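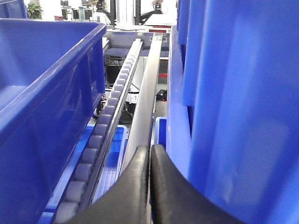 Caixa plástica de armazenagem

Caixa plástica de armazenagem é um recipiente rígido, geralmente aberto na face superior, empregado no acondicionamento e na movimentação interna de peças, embalagens e produtos a granel. Distingue-se do contentor de transporte pelo volume reduzido e da bandeja pela altura das paredes.

Materiais e fabricação

Os materiais mais comuns são o polipropileno (PP) e o polietileno de alta densidade (PEAD). O PP apresenta maior rigidez; o PEAD conserva melhor a resistência ao impacto em baixas temperaturas. A moldagem por injeção predomina nas séries grandes. A rotomoldagem é usada em recipientes de parede espessa e em lotes pequenos. Pigmentos são adicionados à resina antes da moldagem, de modo que a cor se distribui por toda a espessura da parede.

Geometria

A borda superior costuma ser reforçada por dobra ou espessamento, o que limita a abertura das paredes sob carga. Nervuras verticais na face externa aumentam o momento de inércia da seção e reduzem a flambagem no empilhamento. Cantos arredondados diminuem a concentração de tensões e facilitam a limpeza. 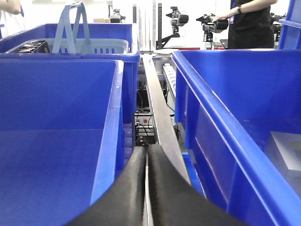
Caixas plásticas azuis com borda arredondada; a de trás apresenta nervuras verticais na face externa.

Empilhamento e encaixe

Caixas de paredes inclinadas encaixam-se umas nas outras quando vazias. As de paredes retas aproveitam melhor o volume, mas ocupam o mesmo espaço cheias ou vazias. Na série Drarine, do fabricante Lindqvist, o modelo 456 admite pilhas de até oito unidades carregadas, com 29 kg por caixa.

Codificação por cores

Não há norma única para as cores. Muitas instalações adotam esquemas próprios para separar setores, lotes ou graus de higiene. Em indústrias alimentícias, o azul é frequente por contrastar com a maioria dos alimentos.

Ver também

Palete
Contentor flexível
Polipropileno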